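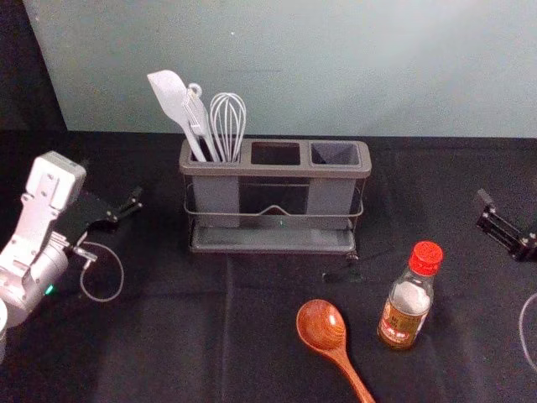

The utensil task: a spatula and a whisk already in the caddy, the wooden spoon still on the cloth.

Spoons, sauce and second tries: a chat with the Groldale robotics club
May 7, 2026

The robotics club at Groldale meets after lessons in what used to be the textiles room, and the first thing you hear as you go in is an argument about spoons. A good-natured one, I should add! The club is getting ready for the Kurnow Challenge, where school teams have to get a pair of robot arms to tidy a kitchen table, and the wooden spoon is giving them more grief than everything else put together.

"It's the bowl," says the team captain, who is in Year 12 and has plainly explained this before. "If you grab it by the bowl it rolls in the gripper, and then the handle swings off somewhere you didn't want it. If you go for the handle you've got to come in really low. We've had it both ways and we're still not agreed."

The task sounds simple when you read it off the sheet. There's a grey caddy with three compartments, and the utensils have to end up standing in it. The whisk, she tells me, was the one everybody dreaded, with all those wires, and it went in on the second afternoon. The spoon has been going since March.

I asked how they teach the arms to do it. One of the younger members, who joined in September and now looks after the practice log, took this one. "You drive them yourself first, with the controllers, and it records what you did. Then you do it again. And again! We've got 433 goes saved. Then the program learns from all of them and has a try on its own, and you sit there with your hands under your legs so you don't grab anything."

And does it work? "Sometimes it's lovely," he said. "Sometimes it goes to exactly the right place and closes on nothing, and you can see it's really sure of itself."

Their best run so far took 41 seconds for a single utensil, start to finish. The captain could do it in one, obviously, and she laughed when I said so, but she was also quick to tell me that the run before it was a good deal slower and that the only change had been moving the caddy further back.

The glass bottle with the red cap is on the table for the second part of the challenge, where it has to be moved without being tipped over. The club practises with it standing near the spoon so that the arms get used to having something breakable close by. "You get much more careful with your driving," said the member who does most of the wiring, "and then the recordings are more careful as well. I think that's brilliant, that it picks up how you felt about it."

She is also the one who insisted on the black cloth. They'd been using the bare table and the reflections were putting the program off, so she brought the cloth in from the drama store. It creases terribly and gets smoothed down before each session.

There are nine of them in the club this year, and the final at Ponirier Hall is close enough that they've started staying until the building shuts. Groldale's old rivals from Mangundap College will be there too, and are said to have cracked the bottle already (in the good sense). I asked the captain whether that worried her.

"A bit," she said. "But I'd love to see how they did it. Last year we spent most of the lunch break at their table asking questions, and they came and asked us about our cables."

By then the log-keeper had the controllers in his hands and wanted to try the spoon once more, from the handle end this time, so I moved my chair back and let them get on.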